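What Is Inside a Wrestling Ring?

Updated 5 May 2026

Reading level: grades 3 to 5

When you watch pro wrestling on TV, you mostly see the top of the ring. You see the mat, the ropes and the corners. A lot more is underneath, and all of it comes apart so it can travel to the next town in a truck.

It is called a ring, but it is square

Long ago, people stood in a circle to watch boxing and wrestling matches. The space in the middle was the ring. Later the fighters moved onto square platforms with posts and ropes, and the old name stayed.

Many wrestling rings are 18 or 20 feet long on each side. The size depends on who owns it. The ring used at the Gruvari Arena in Skalis is an 18-foot ring. The arena has 1,476 seats, and the people in the back rows need to see too, so the mat stands more than three feet above the floor.

The posts and the frame

A crew starts with the four corner posts. These are heavy steel. Steel beams run between the posts and make a big square. More beams cross under the middle and hold up the weight of the wrestlers.

The beams can bend a tiny bit. Some rings also have a large spring under the center. When a wrestler lands, the floor gives a little and then comes back up. It still hurts. Wrestlers train for a long time to learn how to fall, and they do not learn it from TV.

The boards

Wooden boards go across the beams, side by side, until the whole square is covered. They are not nailed down. They fit snugly inside the edge of the frame. If a board cracks during a show, the crew can pull it out afterward and slide in a new one.

The boards are also the reason the ring is so loud. Under the mat is an empty space, like the inside of a drum. A person landing on the boards makes a boom. Some TV shows put microphones under the ring to pick up the sound.
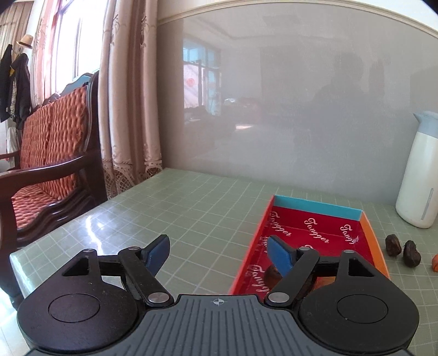
A gripper with its two black fingers spread wide over a pale green table.

The padding and the canvas

On top of the boards goes a layer of foam. It is thinner than most people think. In many rings it is only an inch or so thick, much thinner than a gym crash mat.

Over the foam goes the canvas. Canvas is a strong, rough cloth. The crew pulls it tight and ties it down under the edges of the ring with cord. If it is loose, it makes wrinkles and a wrestler could trip. Canvas gets dirty and has to be cleaned or changed. Some companies print a logo on theirs.

The cloth that hangs down around the sides is called the apron. The flat edge outside the ropes, where a wrestler can stand, is called the apron too.

The ropes

A wrestling ring has three ropes. A boxing ring often has four. Some wrestling ropes are real rope with tape wrapped around them. Others are steel cable inside a rubber hose, also covered in tape.

Each rope is joined to the corner posts with turnbuckles. A turnbuckle is a metal piece with a screw at each end. When you turn the middle part, both screws move in and the rope gets tighter. The pads in the corners cover the turnbuckles. Three ropes and four corners means 12 turnbuckles to tighten.

Before the doors open, someone runs and leans against every rope to check it. A rope that is too loose is dangerous.

How long does it take?

A practiced crew can put up a ring in a few hours. Taking it down is faster. For a TV show, the ring often goes up after the lights have been hung from the ceiling, so the crew doesn't have to work around it.

In February, the Whitcombe Community Hall held its first wrestling night. The hall has 312 seats and a low ceiling. The crew left the ring's tallest posts on the truck and used a shorter set.

Words to know

Apron: the cloth around the sides of the ring, or the edge outside the ropes.

Canvas: strong cloth stretched over the top of the ring.

Crew: the people who set up and take down a show.

Turnbuckle: a metal part that tightens a rope.

Try it at home

Put a thick book flat on the floor and tap it with your knuckles. Now turn an empty shoebox upside down and tap the bottom. Which one is louder? The box has air inside, like the space under a ring. Fold a towel, lay it on the box and tap again. What changed?

Do not try wrestling moves at home. Wrestlers practice with coaches, and they still get hurt sometimes.

More for this reading level

Why do sports announcers wear headsets?
How does a scoreboard work?
Who picks the music at a game?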